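From: Kokkinos cell safety desk
To: cell-practice list
Date: 7/17/26
Subject: Re: [cell-practice] Handover distance and stop reach for two-arm table cells

On the draft practice note, section 4, the Nirnudness site wrote:

> We have two objections to the current wording. First, the draft says
> that every person other than the operator shall be "clear of the
> cell" before the arms are enabled, and does not say what clear means.
> Our cells share a floor with other work. There are people walking
> past all day, and if clear means out of the room then we can't run.
>
> Second, 4.6 requires the sort surface to be "free of items not
> belonging to the task." Our operators read this as the trays only.
> The auditor read it as the whole table plus anything next to it.
> One of these readings fails us and the other passes us, on the same
> day with the same setup.
>
> We would also like to know whether the 100 mm figure in 4.3 is
> measured tool to tool or wrist to wrist. Jilell measures one way and
> we measure the other.

Taking these in reverse order.

The 100 mm in 4.3 is tool to tool, closest point to closest point, with the fingers in whatever position the task commands. Wrist to wrist was in the January draft and was dropped. With jointed fingers the wrist distance says very little about where the fingertips are. If one gripper is carrying an object, the object counts as part of that tool. A part held in the left hand and sticking out toward the right hand uses up clearance in the same way a longer finger would. I will propose adding that sentence to 4.3, as it is now only in the definitions.

The limit applies to independent motion only. Where both arms are working on the same object, 4.3 is suspended and 4.4 applies: reduced speed on both arms, and a single motion plan that commands both. Two separate plans that happen to take turns do not meet 4.4.

On 4.6, the auditor's reading is closer to what was meant, but the text doesn't support it and should be fixed. I suggest defining three zones:

Zone A. The trays or fixtures named in the task sheet. Only task items may be in them.

Zone B. The rest of the table surface within reach of either tool. Nothing loose. Fixed items are allowed if they are in the collision model.

Zone C. Any surface adjoining the table, such as an operator desk. Items are allowed. Cables are allowed if they are routed away from the table edge and can't be caught by a moving elbow or wrist.

Mixed-part sorting is the case that brings this up most often. A typical task has a source tray with electrical parts (pushbuttons, a control box, a breaker, small terminal parts), an empty destination tray, and one or more packing items that are handled between them.

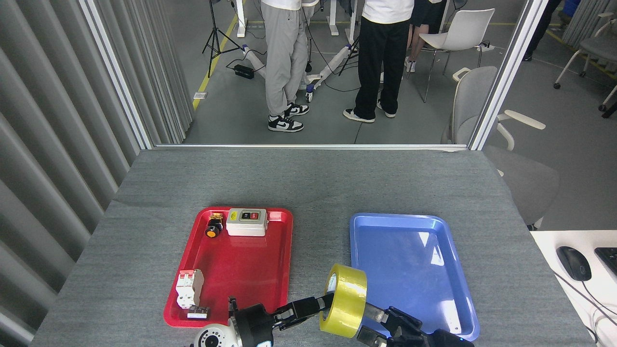 Can a switch or control box used as a workpiece be left in the source tray if it looks like a live operator control? It can, provided it is disconnected and listed as a workpiece on the task sheet, and the working stop device for the cell is mounted off the table, outside Zones A and B, where it can't be mistaken for one of the parts.

I would make that last condition a "shall." A person reaching for a stop in a hurry will go for whatever looks like one. The task sheet does nothing for them at that moment. Sites that sort pushbuttons or enclosures should also mark the real stop with its own backing plate and put it on the same side of every cell, so that people who rotate between cells don't have to relearn it.

Now the first objection, which is the harder one. "Clear of the cell" should be replaced by a distance and a condition. My proposed text for 4.1:

4.1.a The boundary of the cell is the maximum reach of either arm with its longest permitted tool and held object, plus the stopping distance at the configured speed.

4.1.b The boundary shall be shown on the floor where the floor is visible. Where the table stands against a window opening, a curtain or a partial wall, the boundary continues through it unless the opening is closed by a fixed guard.

4.1.c Persons outside the boundary may remain in the room while the arms are enabled.

4.1.d A curtain is not a guard.

Item b will cause some discussion. Several sites have been treating an open window frame at the back of the table as the end of the cell, and for arms that can't reach past the far edge this gives the right answer by luck. Once the tool is changed for a longer one, or the table is moved, the same frame is just a hole. The calculation has to be done from the arm. Floor markings put down for some other purpose, such as walkways, do not count as the cell boundary, and the drawing should say which line is which.

Item c answers the Nirnudness question directly. Work in the same room is fine. Chairs and wheeled stands outside the boundary are also fine, but wheeled stands with cables attached should have their casters locked, and cables that cross the floor between a stand and a tripod need to be covered if the route is used while the arms are enabled. That part is ordinary housekeeping and I would leave it in the annex.

Two record-keeping points before this goes to comment:

Change request 2207 (tool-to-tool wording) can be closed once 4.3 is updated.

Change request 2726 (zones) replaces the older request on tabletop clutter. Please don't file comments against the older one.

Horkus has asked whether the zone definitions apply to single-arm cells. They do, with Zone B computed for the one arm. Section 4.4 does not apply to them.

Comments on the 4.1 text should go to the list, with the item letter in the subject line. If your site has measured stopping distances with a held load, please send the numbers with the speed setting. Distances without a speed can't be used.

Kokkinos cell safety desk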